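The cutlery drawer, part two

Regular readers (hello, both) may remember that in May I announced I was going to sort out the kitchen drawers. I have now sorted out one of them. It had 19 teaspoons in it and a key to a shed we left behind two houses ago.

The trouble with emptying a drawer is that everything has to go somewhere while you have opinions about it. I used the dining table, which meant we ate on our laps for three evenings, and Szymon Zawadzka came round for soup and had to hold his bowl like a man in a shipwreck. He offered to help. He then spent an hour reading me the instructions for a garlic press.

My system, such as it was, involved plastic tubs from Foulkes, the hardware shop by the station. One tub for things we use and one for things we might use. The third was for things my mother-in-law might ask after. I bought them in a dusky sort of pink without thinking, got them home and found I had matched the tablecloth almost exactly, so for most of the week I kept putting things down next to a tub and not in it.

The long thin things were the worst. Anything short will sit in a compartment and behave, but skewers, straws, chopsticks and the rest lie across everything and jam the drawer at the back, where you can't get a hand in. They got a tub to themselves.

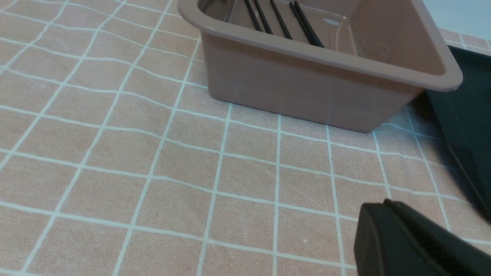
What went back

Less than I hoped. The peeler, obviously. The good scissors and the bad scissors, the bad ones being for bacon. Eleven of the teaspoons, after negotiations.

The black sticks are still in their tub, and the tub has moved to the top of the fridge, where I expect it will stay until we sell the house. I did look at a bamboo divider from Drenov with a long slot down one side. It was two centimetres too wide for the drawer. I measured again in case the drawer had changed its mind.

Next up is the drawer with the batteries in it.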